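Small museums should stop charging at the door. I say this as someone who paid for years and never minded much.

The museum in Magagula sold 972 tickets last year. A ticket costs less than lunch, so the money can't be large, yet a person has to sit at the desk all day to take it. People who only have ten minutes don't come in. Parents with a restless child don't either – they walk past and tell themselves Saturday.

Paintings suffer most from this. A dark canvas in a plain gray frame needs more than one visit. You look, go away, and look again in May when you're in a different mood. With a ticket you try to see everything at once and remember very little.

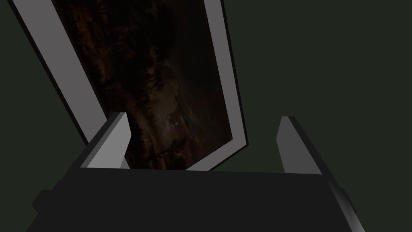 Pieter Mathebula wrote to me that free entry fills the rooms with people getting out of the rain, and that visitors value what they pay for. He would keep the ticket and drop the price.

I don't agree. People getting out of the rain are visitors too, and some of them will stop in front of something. A cheaper ticket still needs the desk and the line. Put a box by the exit and let people give what they like on the way out.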